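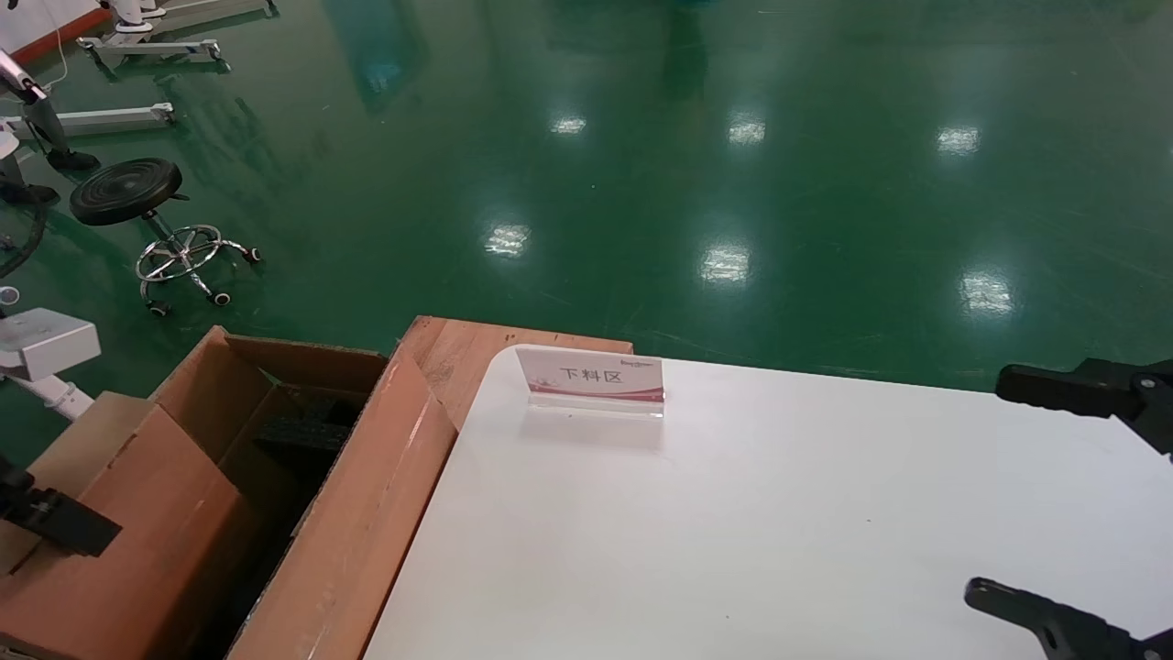

The light gun side event can go ahead, but the CRTs have to be set up differently from how they were in Kitier, and I would like to get that settled on the list before people start loading cars. The guns we are using time the beam off the screen, so what upsets them is either a dim picture or stray light getting into the barrel. In Plorano the floor is glossy green and throws the overhead lights straight back up as bright white spots, so anyone standing back and aiming slightly down at a low screen is aiming across those spots. White walls won't help much either. I would put the sets with their backs to the lights and raise them to chest height.

I'll answer the earlier message in pieces. It is quoted in full further down for anyone who lost it in the digest.

Flat panels. No. I know it means carrying heavier gear, and I know people have good results with flat panels for pad games. The original guns do not work on them at all. There are newer guns that use a sensor bar or a camera and they are fine at home, but the rules page says original hardware for this one and people have been practicing on that basis. If we want a modern gun bracket next time, it should be its own bracket with its own score table.

60 Hz. All consoles in the event need to be set to 60. Two people brought 50 Hz machines to Kitier, and the target rounds ran noticeably slower on those. The scores were let stand because it was a casual night. With a qualifying score of 2,000 this time, it would not be fair to do that again. If your console is modded with a switch, please put a bit of tape over it once it is in the right position.

Quan. The earlier message asks if we can use the prototype revision of Quan instead of the release version. I would sooner stay with the release. The prototype has a different hit box on the flying targets and the bonus stage gives 1,000 for a clean run no matter how long you take. I have played both a lot and the prototype is more fun, but almost none of us have it, and flash carts have given trouble with the gun read on port two. Bring it for free play by all means.

Brightness and calibration. Turn contrast up before brightness. Most of the sets that people call bad for light guns are only turned down too far. After that run the calibration screen from the distance you will be playing at, on the same set, with the same gun. Swapping guns between stations was the main cause of complaints last time. I will put colored tape on each gun and on the matching console.
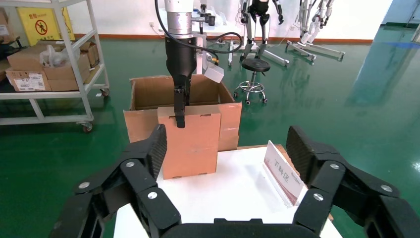
Glare hoods are the other thing I would like everyone to bring material for. A Faretti hood does the job if you have one, but they were made for the smaller monitors and don't reach around a 27 inch set. Cardboard works as well. A stiff brown panel that can be stood up on a table, like the one with the small holes along its bottom edge, is the kind of thing to save, and a big box with the flaps folded out will give you the sides too. Paint the inner face matte black if you have time. Leave the top vents of the set clear – CRTs run warm and nothing should sit flat on them. Two side pieces and a top piece that sticks out past the glass are enough. If you use tape on the cabinet, use the low-tack kind.

Scoring. Highest of three runs, written down at the station before the next player picks up the gun. The best we have on record for the release version of Quan is the one on the list page. If someone beats it, leave the screen up until it has been seen by somebody who was not playing at that station. Photos of CRTs tend to come out with a dark band through the score, so a photo on its own will not be accepted. A short video is fine.

Audio. Keep it low. The sets in Kitier were close together and people kept flinching at somebody else's reload sound. Headphones are fine if your set has a jack.

The earlier message, for reference:

> Hi all,
>
> Some questions on the light gun event before the sign-up closes.
>
> 1. Can I bring a flat panel? I have a small one with very low lag and
> it would save me moving the CRT, which is a two-person lift.
>
> 2. My console is a 50 Hz model. Is that still OK? It was in Kitier.
>
> 3. I have the prototype of Quan on a flash cart. Could we run that
> one? The release version is kind of dull after the third round.
>
> 4. Last time I could not get the gun to register on the left side of
> the screen for most of the evening. It was fine when I got home. I
> changed the cable anyway. My best for the night was 677 and I would
> like to do better than that. Was anyone else having this?
>
> 5. Are we using the same scoring?

On number 4, I had missed that when I started this. Yes, others had it, and it was nearly always the left side. The sets along that wall had a lamp next to them. I don't think it was your cable, but keep the new one. If it happens again, cup a hand around the barrel and fire at the same spot. If the shot registers, you have a light problem and you can move or hood the set. If it doesn't, clean the lens with a dry cotton swab and try another port.

I can bring one spare 20 inch set and two spare guns. One of the guns has a stiff trigger. Still looking for a second power strip with a long lead, and for anyone with a van who can pick up the big set from Kitier on the way.

Reply to list | 4 comments | 11 shares

This archive uses cookies to remember your login and reading preferences. Accept | Manage settings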